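Vudon Two-Finger Wrist Kit (with Rerley fingers)
Gripper kits > Small produce > Hands-on notes

I've had the Vudon kit on our bench arm since November, and I've gotten pretty attached to it! My name's Gwawr Lewis, I look after the packing demos at Proklow, and most of my day goes to grapes. You get the gripper body, the wrist camera with its bracket, the cable and 2 pairs of the black Rerley fingers, so there's a spare set in the drawer when you bend one (I did, in week three).

What I like most is the taper. The tips are slim enough to get in next to a bunch without shoving everything around it, and the camera looks straight down between them, so you can line up on the stem before you close. 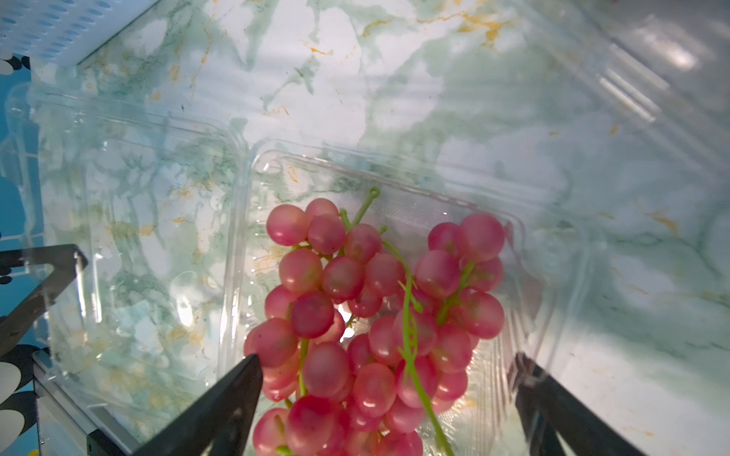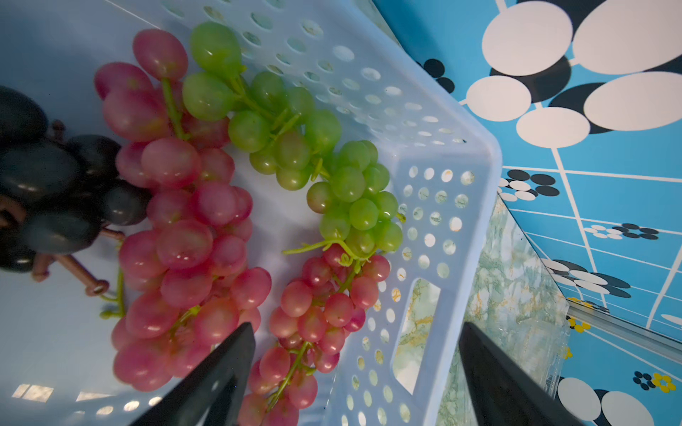
Red grapes between the fingers at a clear clamshell, first photo; bunches in the white basket, second photo.

Setup took me four tries, mostly my own fault for skipping the page on finger offset. Once that's in, leave it alone. Dilwyn Lougher runs the same kit with a slower close and swears by it, but I find the default fine for fruit this size.

Gripes? The cable clip is fiddly, and shiny packaging throws a lot of glare back at the camera, so play with your lights before you blame the software. I'd also love a softer pad option (Hefin in sales says to ask again in spring).

In stock now, ships in 3 days. Extra fingers are sold in pairs.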